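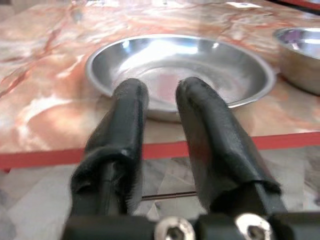
Figure 9.1 A shiny metal dish on a marble countertop.

Chapter 9
Surfaces and Light

Pick up a new spoon and you can find your face in it. Pick up a brick and you can't. Both objects send light back to your eyes, or you would not see them at all. The difference lies in how the surface sends it.

When light strikes a very smooth surface, the rays leave in an orderly way. Each ray bounces off at the same angle at which it arrived. This is called regular reflection. Polished metal, still water and window glass all behave this way. A rough surface has tiny bumps that face in many directions, so the rays scatter. This is called diffuse reflection, and it is the reason you can read a printed page from any seat in the room.

Most materials do some of each. Stone from the Motwood quarry looks dull when it is cut. After it has been ground with finer and finer grit, it shows the outline of a lamp held over it.

In this chapter you will measure angles of reflection at 10 and 60 degrees, compare flat and curved mirrors, and test how polish changes a surface. You will need the ray box from Chapter 8 and a protractor. Read the safety notes on page 14 before you begin Section 9.1.

Key terms: regular reflection, diffuse reflection, angle of incidence, normal, luster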